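# The Man Who Slows Down Edges

Sinan Şimşekoğlu keeps a drawer of dead voltage regulators in his office at Esonton, sorted by cause of death. There is a section for reverse polarity, one for heat, and a large one labeled "customer." He designs input/output cells for logic chips, the little circuits that sit between the silicon and the pin, and he has been doing it long enough to have opinions on every data sheet he opens. He opened one while we were talking and sighed at page two.

"They give you the typical curve," he said. "Nobody ships typical. You get a reel of parts, and each one is its own sad little story."

His current project is a level translator, a part that lets a 1.8-volt processor talk to a 3.3-volt sensor without either of them getting hurt. The internal name is Flindau. He didn't pick it and asked me to print that.

Level translation sounds like a solved problem, and Şimşekoğlu will agree with you for the length of a coffee. Then he will get to automatic direction sensing. A translator with a direction pin has to be told which side is talking. One without the pin has to guess, and it guesses by watching for an edge and giving it a short, hard push the same way. If the push is too short, the signal crawls. Too long, and the chip is still pushing when the other side decides to answer.

"So now you have two drivers on one wire with different ideas," he said. "It's like my family at a door."

The first silicon pushed for too long. It passed everything on the tester, where the load is a neat 50 picofarads and the cable is as short as the budget. Then a board maker called Tiongson put it at the end of a ribbon cable, and the part began to ring. The reflection came back down the cable, the translator took it for a new edge, and it helpfully pushed that one too. Şimşekoğlu showed me the scope trace, which he has had printed on a mug.

I asked how long it took to find.

"To find, 14 days. To believe, longer." He had blamed the cable first, then the connector, then the power supply, and then for one bad afternoon the oscilloscope. "You always suspect the probe. Half the time you're right, and that's what ruins you for the other half."

The fix was to make the push depend on the voltage. The booster now shuts off when the output crosses a threshold, with a timer behind it in case the threshold never comes. It cost him a comparator on each side of each channel and some supply current he would have liked to keep. The team at Tiongson got a handful of samples on hand-soldered adapter boards and ran them on the same ribbon cable, out of what he describes as spite.

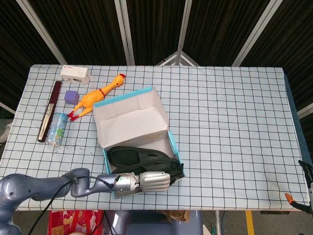 According to Plenurix, the contract lab that ran the comparison, the new part is better but still too fond of slow edges, and anyone who hangs a big pull-up resistor on the line will go on having trouble. The written report puts it more politely and takes 181 pages to do so.

Şimşekoğlu has read all of them and disagrees with maybe a third. "Put in a 10k pull-up and you've built an open-drain bus," he said. "We sell a part for open-drain buses. It has its own page. There's a picture." He does concede that people will do it anyway, and the new data sheet has a paragraph on resistor values, in bold, that he expects will be read by the customers who didn't need it.

He is less relaxed about the power-up sequence. If one supply comes up before the other, the outputs are supposed to float until both are good. On the first version they floated, thought about it, and then briefly drove low – long enough to reset whatever was on the far end. The cure was one transistor in the right place. He drew it for me on the back of a parking receipt, along with the three wrong places he'd tried before it.

So far the characterization team has logged 2,332 passes of the start-up test over temperature. He checks the results in the morning, before email, so that at least one thing in the day has been looked at in the right order.

I wondered whether any of this would be visible to the person who buys the finished gadget. He gave the question more thought than I had.

"If I do it well, they never learn there was a chip there," he said. "If I do it badly, they also never learn. They just turn it off and on again."

The revised part goes to sampling in March. It will have a proper part number by then, eleven characters long, and he hasn't memorized it. The mug is staying as it is, though a second one has been ordered for the start-up glitch, and Tiongson has asked for two.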